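第三章 桌面收拾任务:从仿真场景开始

Clamia 任务包 用户手册
修订日期:1/6/24

3.1 开始之前:机器到底能不能收拾桌子?

翻到这一章的读者,多半是想马上看到机械臂把一桌子零碎收进盒子里。我们完全理解,因为我们自己第一次装好 Clamia 的时候也是这么干的,连校准都没做就按了运行!所以先把大家最关心的问题讲清楚:家务和车间里的杂活,机器现在能干到什么程度?

按我们的经验,“把散在桌上的小件逐个夹起来、放到指定位置”已经是可以认真尝试的任务了。物件颜色分明、彼此不叠压、桌面平整,这样的条件下,一套调好的策略能跑得相当顺。难的地方在后面:软的、透明的、互相缠住的东西,还有那句人类听来再简单不过的“顺手收一下”。什么算收好了?笔放左边还是右边?橡皮要不要扔?这些判断,本版 Clamia 都要靠您在任务文件里写明白。

车间的情况又不一样。工位上的分拣、上料,位置相对固定,节拍却卡得很紧,夹偏一次就可能把后面的工序全耽误了。家里正好反过来,慢一点没关系,可是每天桌上的东西都不重样。本章的练习介于两者之间,练会了,往哪边走都用得上。

3.2 所需组件

Isodier 仿真环境(桌面场景随安装包提供)
Cutari 控制程序
Clamia 任务包,含“散件归拢”练习
Osagie 记录工具(选装,回看失败的抓取时特别好用)

注意:请先装 Isodier,再装 Clamia。顺序反了,任务包找不到场景目录,启动时会停在加载界面,也不报错。

3.3 载入场景

1. 启动 Isodier,在“场景”菜单中选择“桌面/散件”。
2. 等待贴图加载完毕。第一次载入要久一些,墙面和地面会先显示为纯色,这是正常现象。
3. 在右侧面板中把“物件数量”设为 6。
4. 将“夹爪初始状态”设为“空载”。
5. 点击“重置”。机械臂回到待命姿态,夹爪朝下。
6. 把视角切到“斜前方”,与下图对照。

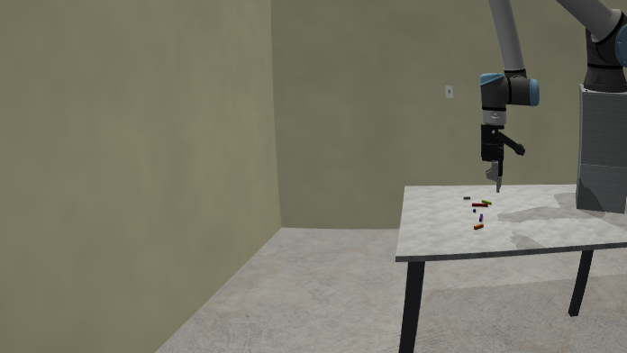
图 3-1 散件归拢练习的场景:夹爪空载,六个小件散放在桌面上

每次重置,小件的位置都可以重新随机生成。想和同事比较结果的话,请在面板里勾选“固定种子”,两边填同一个数,这样大家面对的是同一桌东西,比起来才公平。

提示:视角里看不到机械臂的全貌没有关系。两段连杆相接的地方在画面上方之外,并不影响运行;要检查关节角度,请打开“关节”标签页直接读数值。

3.4 第一次抓取

建议先从长一点的那根深红色条开始。它在这一组里最长,横着躺,夹持点好选,很适合建立信心。

1. 在 Cutari 中点击“连接”,确认状态栏变绿。
2. 在物件列表里选中红色条。
3. 点击“预览路径”。屏幕上会出现一条虚线,请看一遍它有没有从别的小件上方压得太低。
4. 如果太低,把“安全高度”往上调一格,再预览。
5. 点击“单步执行”,让夹爪先停在物件正上方。
6. 检查夹爪的开合方向。对细长物件,应当夹它的窄边。
7. 继续单步,下降、闭合、抬起。
8. 抬起后看“夹持”指示灯。灯亮,表示接触力达到了设定值;灯灭,请回到第 5 步。

第一次夹起来的时候真的很让人高兴,哪怕只是仿真里的一根小条!不过请别急着切到自动模式,先把剩下的物件也各单步走一遍。最小的那块深蓝色方块最值得多练几次:它离红色条很近,夹爪张得太开容易碰到邻居,张得太小又对位置误差很敏感。这种“旁边还有东西”的情形在真实的书桌和工具台上到处都是,练的就是它。

小心:请勿在单步执行的过程中拖动物件。物理引擎会把拖动当成一次碰撞,物件可能直接飞出桌面。

3.5 连续运行

1. 在“任务”标签页中选择“散件归拢”。
2. 设定目标区域。可以用鼠标在桌面上框选,也可以输入坐标。
3. 设定放置顺序。默认由近到远;需要按颜色归类时,选“自定义”,再把物件名拖到想要的位置。
4. 把“失败重试”设为 2。次数再多意义不大,同一个姿态反复夹不起来,通常说明夹持点选错了。
5. 点击“运行”。
6. 运行结束后打开 Osagie,查看每次抓取的记录。

Osagie 会把失败归入 17 种类型,从“闭合过早”到“放置后滚动”都有。橙色的那件请格外留意,它靠近桌子前沿,路径稍有偏差就可能被推下去。如果记录里反复出现“推挤”,把接近方向改成正上方,并降低下降速度。

注意:单次批量测试最多可设 4,000 轮。轮数多的时候请关闭实时显示,否则渲染会拖慢整个过程。我们习惯下班前点下去,第二天早上来看结果,像拆礼物一样。

3.6 仿真之后

仿真里跑通了,接下来自然想上真机。这一步我们非常鼓励,也请务必放慢。仿真里的桌面摩擦、光线和物件重量都是给定的,真实的桌面会有灰、有水渍、有反光,相机看到的颜色也会随时间变化。

上真机前,请逐项完成:

1. 在仿真里打开“随机扰动”,让光照、摩擦和物件质量在一定范围内变化,再跑一轮批量测试。
2. 对照 Osagie 的记录,处理掉出现最多的那一类失败,然后重测。
3. 把 Cutari 的速度上限调到最低档。
4. 确认急停按钮伸手可及,并且试按过。
5. 清空机械臂活动范围内的杯子、线缆和无关物品。
6. 先只放一个物件,走单步。

警告:机械臂通电期间,任何人不得把手伸进工作区域去扶正物件。需要调整时,先按急停,等臂完全静止后再动手。

3.7 常见问题

夹爪停在物件上方不再下降
多半是安全高度与桌面高度的设定冲突。请在“场景”中重新读取桌面高度,然后重置。

物件夹起来了,中途掉落
增大闭合力,每次加一格。如果加到上限仍然掉落,换一个更靠近重心的夹持点。

阴影处的小件识别不稳
机械臂自己的影子会落在桌面上,影响颜色判断。可以调整光源方向,或在识别设置里勾选“阴影补偿”。上真机后,多加一盏漫射灯往往最省事。

能不能直接让它收拾我家的餐桌?
目前还不行,至少本任务包不支持。碗碟又滑又重,还可能叠在一起,需要另一套夹爪和力控参数。餐具任务的试用版计划在 12 月提供,届时会另附手册。我们已经在里面摔过很多只虚拟的碗,进展比预想的快,很期待把它交到您手上。

下一章:自定义物件与目标区域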